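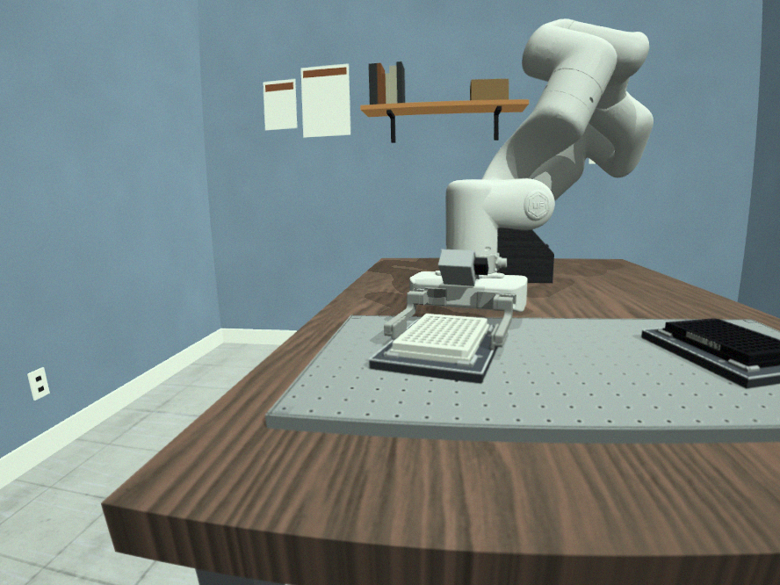 White arm, blue walls.

So I finally opened the Ketilel saison I've been hiding at the back of the fridge since May, and I have thoughts! For anyone new, Ketilel is the little farmhouse brewery out past Kurcombe, the one with the gravel lot and the terrible sign. They only put out 500 bottles of this one and I got two by standing in line at 9 in the morning like a crazy person.

First pour was mostly foam (my fault, I was excited). Once it settled down I got lemon peel, white pepper and a kind of hay smell that I love and my sister says is just "barn." The taste is drier than last year's. Last year I thought they went too heavy on the honey and I said so on here, and a few of you yelled at me in the comments. I still stand by it. This batch is crisp all the way down and I finished the glass way faster than I meant to.

I had it next to the Desjardins table beer, which I buy by the case when it's hot out. Kind of an unfair fight - the Desjardins is half the price and it's made for drinking on a porch without thinking too hard. But it held up better than I expected, especially with food. We had grilled shrimp and corn and I kept reaching for the cheap one.

Then there's the Ulska smoked porter. I really wanted to like it. The bottle shop guy swore by it, the label is gorgeous, and it cost me 16 bucks. It tastes like somebody put out a campfire with cold coffee. I gave it a full half hour to warm up and it got a little better, some chocolate came through, but I poured the rest into a pot of chili. Great chili, by the way.

The second Ketilel is going down to the basement next to my one bottle of barleywine from 2001, which I am scared to open. If any of you have had one that old, please tell me if it's worth it or if I'm guarding a bottle of soy sauce.

Next up is the fall stuff, and yes, I will be doing the pumpkin beers again - around six of them so far, send me more.

21 comments | 16 shares

Search this blog Go

Contact | © All rights reserved | Back to top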